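The shop that sells by the handful

Clonby has one street of shops, and the one with the green door has belonged to the Lauritsens for as long as anyone on the street can remember. Signe Lauritsen runs it with her brother Mikkel. They sell rice, flour, lentils, soap and lamp oil, most of it loose, and weigh it on a brass scale beside the till.

The scale came from their grandfather. It takes weights up to 500 grams on one side, so anything heavier is measured in two goes. Regular customers know this and ask for their flour in halves.

"People bring their own jars," says Signe. "If they forget, we give them a paper bag and they pay for it."

When the supermarket opened at Jivenstead, trade fell for two winters. Mikkel took a job driving a van and the shop closed on Mondays. It still does. What brought people back was the cheese, which Preben Damgaard makes on his farm up the hill and will not sell anywhere else. He delivers 80 small rounds before each weekend in June and fewer in the colder months.

Cheese changed how the shop works. Dry goods will sit in a bin for weeks, but a cut round has to be covered and kept cool, and customers want to know how to look after it when they get home. Signe tells them to use waxed paper for the first few days and to save the plastic wrap for cut onions and half lemons, where the smell matters more. 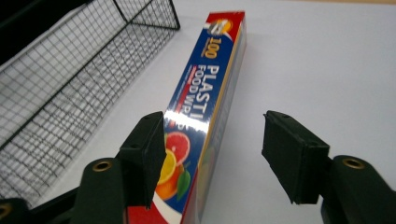
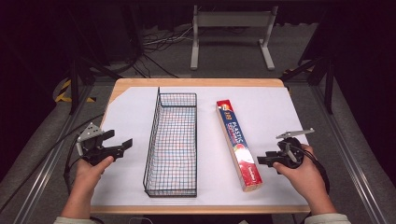
Preben has his own views. He keeps his cheese under an upturned bowl on a cold shelf and says wrapping of any kind makes the rind sweat. Signe has tried it his way and found that it dries out by the third day in a heated kitchen.

The accounts are kept in a ledger, one line for each day. Mikkel would like to move them to a computer and has bought one, which is still in the stockroom. In the meantime he has taken on the orders for next season: more barley, less couscous, and a second kind of soap from a maker called Teixeira.

The shop opens at eight and shuts when the bread is gone.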